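Six months of Pilates at the Pemstead hall

I signed up for mat Pilates in the spring with a stiff lower back and no great expectations. A few readers asked how it has gone, so I am putting it all in one place.

The class runs in the upstairs room of the old school in Pemstead. It is taught by Hjørdis Kristiansen, who also does an early session in Cutholm that I have never managed to get to. A block of classes costs $100 and you can make up a missed one in the next block if you tell her ahead of time. Mats are provided but they are thin. I bring my own and fold a towel under my hips for anything done lying on my side.

We start on our backs with knees bent and spend a long time on breathing. I found this dull for the first few weeks. In through the nose, wide into the ribs, out through the mouth, and on the out breath you draw the stomach in a little. Then pelvic tilts, then bridges, rolling up one bone at a time. My spine did not move one bone at a time. It moved in two pieces, like a plank with a hinge in it. Hjørdis put a hand under the part that was stuck and told me to press into it, and that helped more than any explanation.

After that comes the harder part, which changes from week to week. The hundred is always in there. I still do it with my feet on the floor. Arvid Backlund, who is on the mat next to mine and is a good bit older than me, does it with his legs straight out. I have stopped looking over.

Class starts early, so breakfast was the thing I had to work out. A full meal beforehand is a mistake when you are going to be folded in half. Going with nothing made me lightheaded during the roll-ups. What I settled on is one slice of toast with peanut butter an hour before, and the rest when I get home. 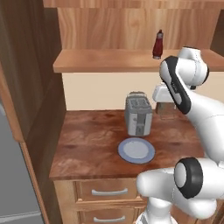
The two-slot toaster on the counter.

I also tried a banana, which was fine, and oatmeal, which sat too heavy. Coffee waits until after. Jahangir Matubbar from the class swears by plain rice with an egg, but he gets up a lot earlier than I do.

At home I do a short version most mornings. I use a timer and do pelvic tilts, bridges, side leg lifts and the cat stretch, and stop when it goes off. I tried a longer routine in the summer and dropped it inside two weeks. The short one has stuck. I do it in the hallway where there is enough floor, with the door to the bathroom shut so I don't kick it.

As for results, I can put my socks on standing up. I can drive to my sister's without stopping to walk around the car. My back still gets sore if I spend a whole day in the garden, and I would not say it is fixed. My weight is the same as it was. My balance is better on the left leg than the right, and I had no idea there was a difference until we did the standing work.

One thing I would do differently is speak up sooner. For a month I did the roll-over even though it hurt my neck, thinking that was part of learning it. When I finally mentioned it, I was given another exercise on the spot and told to leave the roll-over alone. If something pinches, say so during class and don't wait until the end when everyone is putting their shoes on.

The current block is full. The next one starts in February and there are up to 24 places, though the room feels crowded well before that. Beginners are welcome and you don't need any gear besides grippy socks, as the floor is slick near the windows. Parking is behind the building. The front lot belongs to the dentist and they do ask people to move.

I have already paid for mine. Eilif Engström is thinking of joining too, so if you see a tall man looking for a mat that fits him, say hello.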